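Preguntas frecuentes sobre la newsletter de Tenar

¿Qué es la newsletter de Tenar?
Es un boletín trimestral para las personas que trabajan en la seguridad de edificios, puertos y almacenes. Lo edita Carnik desde octubre.

¿Quién escribe los artículos?
La redacción la dirige Edith Villanueva. Los textos sobre control de accesos son de Vendula Procházka, y en cada número publicamos hasta 3 colaboraciones externas.

¿Cuánto cuesta?
La suscripción individual cuesta 19 euros por año. Para las empresas con más de 20 empleados existe la tarifa Murar, que se solicita por correo.

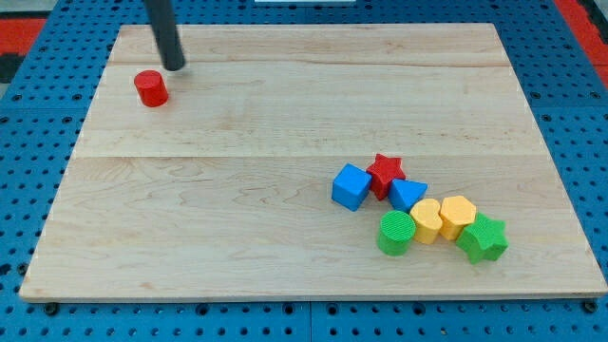 Tablero de madera clara sobre una mesa azul perforada.

¿Puedo proponer un tema?
Sí, con mucho gusto. Envíenos un resumen de una página. No aceptamos textos publicitarios ni artículos que ya fueron publicados en otro medio.

¿Comparten mis datos con los anunciantes?
No. Los anunciantes reciben solamente la cifra total de suscriptores, que en el último número era de 1.051.

¿Cómo me doy de baja?
Con el enlace al final de cada boletín. Si el enlace no funciona, escriba a la oficina de Cuervo, que gestiona los envíos.

Última actualización: 24 de noviembre de 2022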